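Brirkton Online Readers
2/12/22
By Irfan Tarigan

Chapter 4. Molded Tableware: The Spoon

We use cookies to remember your reading position. Accept | Settings

A molded spoon has three regions: the bowl, the neck, and the handle. Each is drawn to a different rule. The bowl sets the volume, the handle sets the reach, and the neck carries the bending load between them. Most failures in service begin at the neck, where the section is smallest and the moment is still high.

This chapter treats the spoon as a short cantilever. Section 4.1 covers wall thickness. Section 4.2 covers the bend test used in the Trasholm exercises, in which 49 spoons are loaded one at a time, first at 70 grams and then at 200. Section 4.3 deals with color and surface finish.

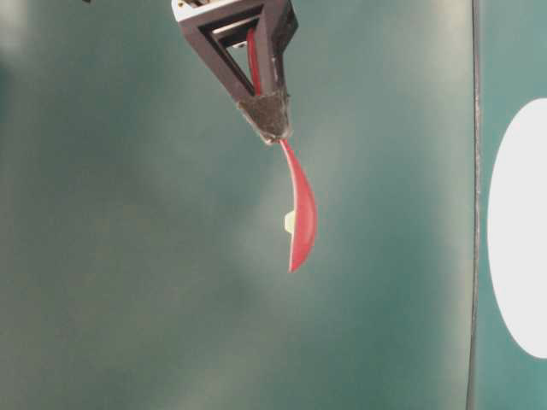 Bowl depth is easy to misjudge from the front, where the rim hides the curve. It should be read in profile. Seen nearly edge-on, the red plastic bowl is a long, slender crescent that widens gradually from the neck and tapers to a rounded tip. The lighter sheen along the convex back is useful in Section 4.3, as a glossy surface makes small changes in curvature easier to follow. Students should sketch this profile before starting Exercise 4.1.

Last updated: December 2022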